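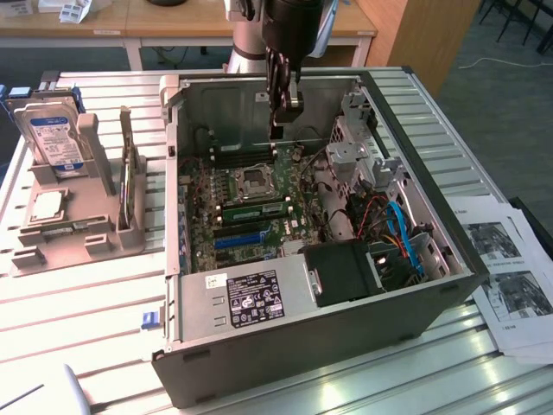 Gaetano Sorrentino wrote in last week to say that his old tower had beeped at him three times and then sulked, that he'd had the memory out and back in twice, and could I please write down the order in which a sane person puts a desktop back together. I can't vouch for sane, but I do have an order.

It covers an ordinary older desktop, the gray kind that offices throw out in May when the budget renews. Mine came by way of a clear-out at Wemer and cost me nothing, plus a Saturday.

Before you start

Shut down, switch off at the back, pull the power cord, and hold the power button in for five seconds. Skipping that last part feels efficient right up to the moment a fan twitches under your hand.

Lay the tower on its side with the open side up. You can work on it standing, in the same way that you can eat soup standing.

Get yourself something with compartments for the loose parts. A slotted desk organizer is fine, and so is a muffin tin. I like the kind with upright slots, where a 3.5-inch drive can stand on edge and a memory stick isn't hiding under it. The processor gets a shallow spot of its own, pins or contacts touching nothing. Pens do not go in the organizer while parts are in it. I have shaken a pen cap out of a drive cage, and it took longer than the repair.

Touch bare metal on the case before you touch anything green. Then do it again after you've walked across the carpet to get the screwdriver you forgot.

Step 1: Look at the socket

With the processor out, you have your one good chance to look at where it lives. Shine a light in at an angle. You're looking for lint, old paste, and bent pins if it's the type that keeps its pins in the socket. Dust can be blown out gently. Paste near the socket gets a wooden toothpick and patience. If pins are bent, stop and decide how much you love this computer.

Do not wipe the inside of the socket with a cloth. I mention this for Gaetano, who owns a great many cloths.

Step 2: Processor in

Raise the lever all the way and lift the metal frame if yours has one. Find the small triangle on a corner of the chip and its twin on the socket, and check the notches if there are any. Hold the chip by its edges and set it straight down. It should drop into place under its own weight, or sit flat with no persuading at all. If you find yourself pressing, you have it turned wrong.

Lower the frame, then the lever. On some boards the lever takes a surprising shove and makes a crunching sound that will age you. As long as the chip was sitting flat, carry on.

Step 3: Memory

Look at the notch in the bottom edge of the module. It's off center, so it goes in one way and pretends to go in the other. Open the clips, line up the notch, and press on both ends with your thumbs until the clips rise and snap. Most people who tell me they have seated the memory have seated one end of it.

If you have more than one stick, put in only one for now, in the slot the manual names first. The manual for my board came as a scan from a site called Carkevden, sideways, with page 43 missing. It was still better than guessing. The numbering printed next to the slots is tiny, so bring the light.

Beeps at startup usually mean memory, but the patterns differ from maker to maker. Count them and look them up under your own board. Three beeps on mine and three beeps on Gaetano's may be entirely separate complaints.

Step 4: Cooler

Clean off the old paste, top of the chip and bottom of the cooler, with alcohol and a coffee filter. Put a blob the size of a pea in the middle of the chip. People have written nearly 3000 words on the shape of this blob. Pea is fine.

Tighten the screws a few turns each, going corner to corner. Plug the fan into the header marked for the CPU. A board that can't find its fan may refuse to start, and it will be very vague about why.

Step 5: Drive and cables

Slide the hard drive into its cage and fasten it. Two cables: the flat data one and the wider power one. Both connectors are L-shaped, and both can be snapped off by someone in a hurry. Mirko Orlandini has a drive with a broken connector that he keeps on a shelf as a warning, although he's broken another since.

Route everything away from the fan. You don't have to make it pretty – this is an office computer, and the panel is solid metal – but a cable that touches fan blades will let you know about it at two in the morning.

Now go over the big plugs. The wide one from the power supply to the board should click. So should the smaller square one up by the processor, the one everybody forgets. Leave the power supply itself shut. There is nothing in there for you.

Step 6: Try it with the side off

Stand the tower up, connect a monitor, the keyboard and the power cord, and press the button with your fingers well clear. You want a spinning fan and something on the screen. If you get both, go into the setup screen and check that the memory and the drive are listed. Then shut down, pull the cord, add your second stick, and try again.

No picture? Check the square plug, reseat the memory, and look at the monitor cable before you take the cooler off. It is a dull list and it fixes most of them.

If the clock insists on some year long past, change the coin battery on the board. Mine needed one, and once it was in the machine stopped asking me to press F1 every morning like a needy receptionist.

The side panel goes on last. Leave it off for a day if you're superstitious. I am, and I do.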